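Jastivard: dos brazos y una gradilla
README del conjunto de datos, versión 4

Hola. Si has llegado hasta aquí es porque te has bajado la carpeta o porque alguien del taller te ha pasado el enlace.

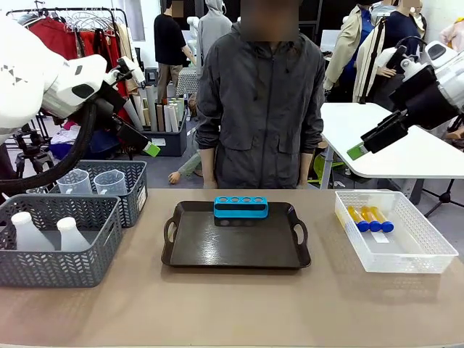
Jastivard empezó como un montaje de tarde en el taller compartido y se me ha ido de las manos (para bien). Son dos brazos blancos con pinza paralela, una mesa, unas cestas y muchas ganas de que los tubos de ensayo acaben en su gradilla sin que tenga que ponerlos yo. Lo que publico son las grabaciones de teleoperación, los archivos de calibración y los scripts con los que lo convierto todo a algo que se pueda entrenar.

Qué trae

Hay 435 episodios de la tarea principal, que en las carpetas se llama "gradilla". Además hay otros 50 que guardo aparte, en "dudosos", porque la sincronización entre vídeo y articulaciones baila un poco. No los he borrado porque a Maricel Macaraeg le sirven para probar su detector de desfases, y a lo mejor a ti también te vienen bien. Si solo quieres entrenar algo rápido, ignóralos.

Cada episodio lleva el vídeo de la cámara fija, las posiciones articulares de los dos brazos, la apertura de cada pinza y una línea de texto con la instrucción. Las instrucciones están en español, escritas por mí, con alguna errata que ya no pienso corregir porque entonces me cambian los identificadores y se rompe media carpeta.

La tarea

Coger los tubos de la cesta blanca, de uno en uno, y meterlos en los agujeros de la gradilla azul que está sobre la bandeja marrón. La gradilla tiene cuatro agujeros en fila y los tubos son tres, así que siempre sobra uno. La política puede elegir cuáles usa, no hay orden correcto. Yo al principio exigía empezar por la izquierda y me pasé una semana peleándome con eso para nada...

Los tubos llevan tapón de rosca azul y un líquido amarillo anaranjado dentro. Es agua con colorante de repostería, no te asustes. Las jarras medidoras y los botes blancos de las cestas grises no intervienen en esta tarea; son de la siguiente, "verter", que todavía no está publicada. Puedes tratarlos como distractores.

Cómo está montado

Los brazos entran uno por cada lado de la mesa y comparten la zona de la bandeja. El controlador es Horilby, que es el nombre que le puse a mi programita de Python (no lo busques, solo está en este repositorio). Las puntas de las pinzas llevan almohadillas verdes. Probé varias antes de quedarme con estas y la diferencia se nota sobre todo con los tubos tumbados, que con las primeras se me escapaban rodando por la cesta.

La calibración está en la carpeta "calib". Si cambias la altura de la mesa, aunque sea un dedo, repítela — lo digo por experiencia. El script se llama calibra_mesa.py y pide que muevas cada pinza a las esquinas de la bandeja. Tarda poco y te ahorra muchos golpes contra la mesa del vecino de taller.

Cosas que conviene saber

El fondo no está controlado. El taller lo compartimos con gente de costura y patronaje, hay maniquíes y percheros con ropa, y la gente pasa. Las caras están difuminadas en los vídeos. Si vas a usar un modelo sensible al fondo, recorta: en "config/recorte.yaml" tienes los valores que uso yo.

La luz cambia bastante entre los episodios de la mañana y los de la tarde. Los grabados en marzo son los más oscuros.

El brazo derecho tiene una holgura pequeña en la muñeca. Está en los datos y no la he compensado. Si ves un temblorcillo al acercarse al tapón, es eso.

Y una cosa más: el comando de cierre de la pinza y la apertura medida no son la misma columna. Ya me han escrito dos personas por esto. La que quieres para entrenar casi seguro es la medida.

Entrenamiento de referencia

Dejo una configuración sencilla en "ejemplos/faltitz", con unos 4.000 pasos y lotes pequeños, pensada para una tarjeta gráfica de casa. No es nada del otro mundo, es un punto de partida para ver que los datos cargan bien y que los brazos van más o menos hacia donde deben. ¡Si consigues algo mejor, mándamelo!

Pendiente

Publicar "verter".
Pasar los nombres de las articulaciones al formato de Beaudoin, el visor que está escribiendo Maricel.
Rehacer el índice, que ahora mismo es un CSV larguísimo y bastante feo.

Uso

Puedes usarlo, modificarlo y compartirlo citando el repositorio. Para fallos en los datos abre una incidencia con el número de episodio; sin el número no los encuentro.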